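Old office tower is open on the bench and I'm finally going through it, thread! Got it from the Girard surplus sale for $20, side panel off, cables everywhere (so many cables). 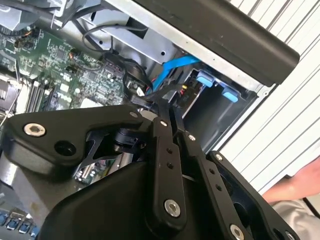
What do you check first on a used desktop?
The memory slots. Sticks get pulled and resold long before the tower does.

2/ Stuff I want out of this one, in order:

- the drives, blue tabs and all 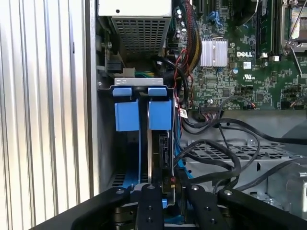 - the power supply, if it passes on my tester
- the side panel screws, which I will lose by dinner

3/ I love these Dell drive cages. Blue plastic means "touch me," so you squeeze the tabs and slide. My old Praminlow case had 14 screws for the same job!! Left bay looks empty, right one has a hard drive in it. Hoping for 500 gigs, would settle for less.

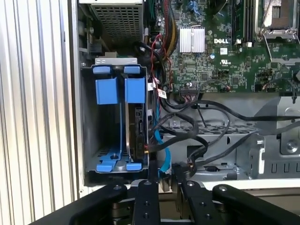 Drive cage, one bay filled

4/ CPU socket is empty with the lever up, so I'm shopping for a chip and going back and forth between two listings on Drodov. One ships in 6 days, the other is cheaper

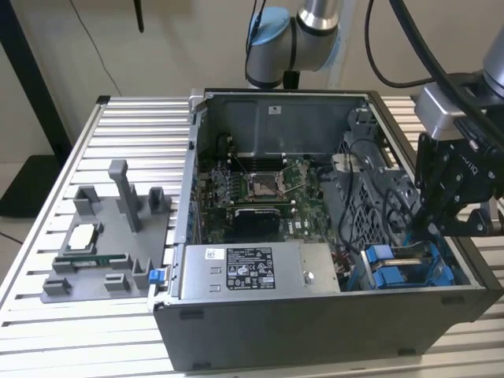
and comes with thermal paste, so yeah, probably that one. More tonight once I've had some food.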